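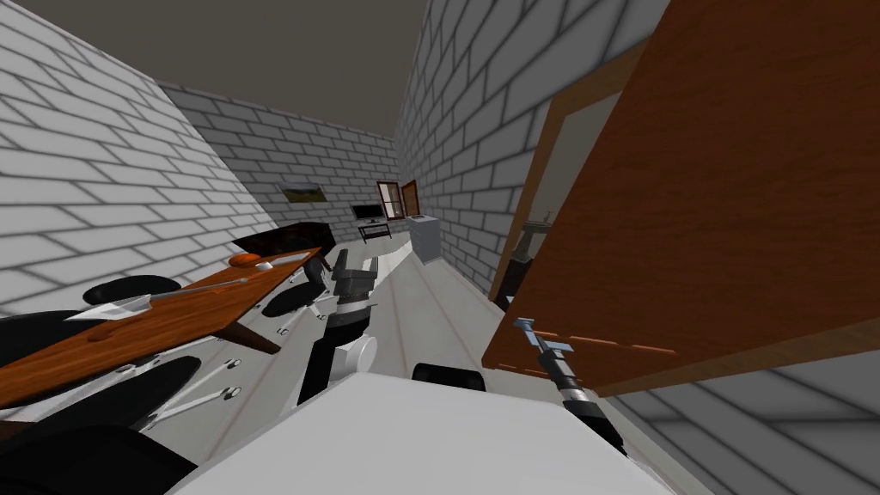
OPINION | ROBOT SOFTWARE

Give me the boring planner

I love a good grasping model as much as anyone, and the ones coming out now are a joy to work with. But the piece of software I get most excited about these days is the replay tool, and I think our field badly undersells it.

At Lanbridge we run our two-armed robot through simulated rooms with tables, chairs and doors, all the stuff arms love to bump into. Last January we had 207 failed runs sitting in a folder. Everyone blamed perception (everyone always blames perception!). Then we wired up Pokance, our small in-house replay viewer, which lines up the wrist view, the planned path and the joint commands on a single timeline. Within 40 minutes we had a new suspect: the planner was still treating the gripper as empty after it closed. 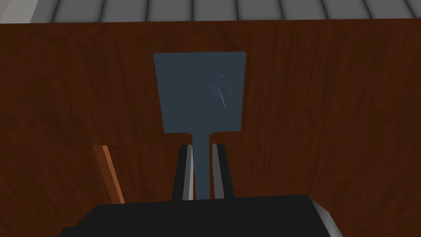
Think about what a long, flat tool does to a motion plan. Once it's in the fingers it is part of the arm, and every collision check has to carry it along. Ours dropped it whenever the plan was recomputed mid-move. The fix was 3 lines. Finding it without the replay would have taken me weeks, and I'd probably have retrained a perfectly good detector along the way.

So my plea to anyone starting a manipulation project is to build the viewer first. Make it ugly, make it slow, but make it show what the planner believed at each step. Ours still can't scrub backward, and I open it every morning.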